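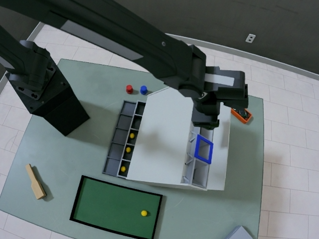

Collecting examples for the ball task, the second month

Friday, December 19, 2025

Print | E-mail

In November I wrote that I will start again my collection from zero. Now I have 1,679 examples in the simulator, and I want to write down how it goes before I forget the details.

The task is simple to say. There is a yellow ball, and the arm must bring it to the compartment which has the blue frame. The three balls in the dark divided tray stay where they are, and the fourth one, alone on the green board, is the one I pick in this layout. I drive the arm by hand with a small controller, and the program Groltik records the joints and the gripper position. One example takes me about 12 seconds if I do not make a mistake.

My first set was too clean. I always started from the same pose and I always came to the ball from the same side. The model I trained on it (I call it Pal) learned this very well, and when I moved the board a little, it closed the gripper next to the ball. So now I change the layout after every 8 examples. I move the board, I turn it, and I put the blue frame on another compartment.

The other objects on the table, like the red and blue knobs or the wooden paddle, have no role in this task. I leave them on the table on purpose. In my first set the table was almost empty, and Pal became confused by every new thing.

I also keep now the examples where I miss the ball and then correct myself. Before, I deleted them. I mark them in Wistance with a separate label, so I can train with them and without them and compare. I have only 70 of such examples, and I would like to have more, but it is strangely difficult to make a mistake on purpose which looks natural.

The next thing is to write a script that finds the examples where I wait too long above the compartment. I do this often when I am tired, and Pal has started to wait there too.

Print | E-mail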